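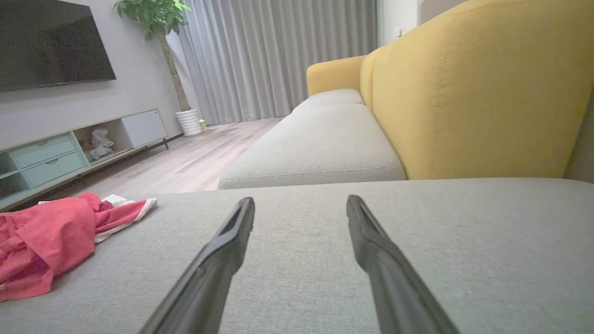 Perguntas frequentes – Trocas e devoluções de vestuário desportivo

Qual é o prazo para devolver um artigo?
O prazo é de 61 dias a contar da data de entrega registada pela transportadora. Nas encomendas repartidas por vários volumes, conta a data do último volume.

Em que estado deve seguir o artigo?
Sem uso no exterior, sem lavagem e com a etiqueta de composição intacta. A embalagem original não é obrigatória. Calções de banho e roupa interior só são aceites com o selo de higiene colocado.

Como peço uma troca de tamanho?
Na área de cliente, abra a encomenda, selecione o artigo e escolha «Trocar tamanho». A troca é possível entre tamanhos da mesma referência e cor. Se o tamanho pretendido estiver esgotado, o pedido passa automaticamente a reembolso.

Como meço uns calções que já tenho?
Estenda a peça numa superfície plana e meça a cintura de um lado ao outro, com o elástico em repouso. Multiplique o valor por dois e compare com a tabela da marca. 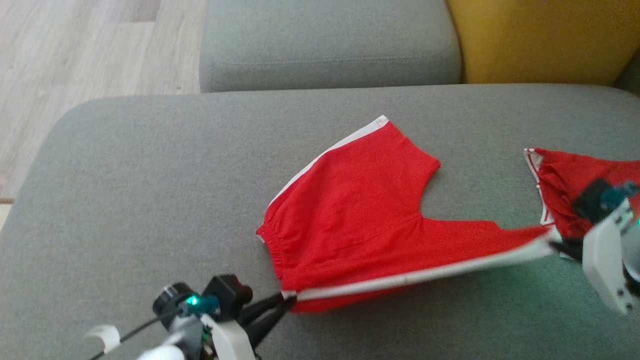 O comprimento da perna mede-se pela costura exterior, do topo do cós até à bainha. Nos modelos Plakley, a tabela indica a costura interior – confirme a coluna antes de comparar. Os modelos Haugland têm corte mais estreito na coxa.

Onde entrego a devolução?
Em qualquer ponto de recolha Binov ou no nosso armazém de Plukham. A etiqueta de envio é gerada em PDF e tem validade de 5 dias úteis. Se caducar, peça outra no mesmo ecrã.

Quanto tempo demora o reembolso?
Até 4 dias úteis após a receção em armazém, pelo mesmo meio de pagamento. Nos pagamentos por referência multibanco é necessário indicar um IBAN.

Posso devolver artigos personalizados?
Não, salvo defeito de fabrico ou erro de impressão. Consideram-se personalizados os artigos com nome, número ou emblema aplicado a pedido do cliente.

O artigo chegou com defeito. O que devo fazer?
Envie uma fotografia do defeito e outra da etiqueta interior através do formulário de contacto. Os portes de devolução ficam a nosso cargo.

Condições aplicáveis a encomendas efetuadas a partir de 1 de outubro de 2020.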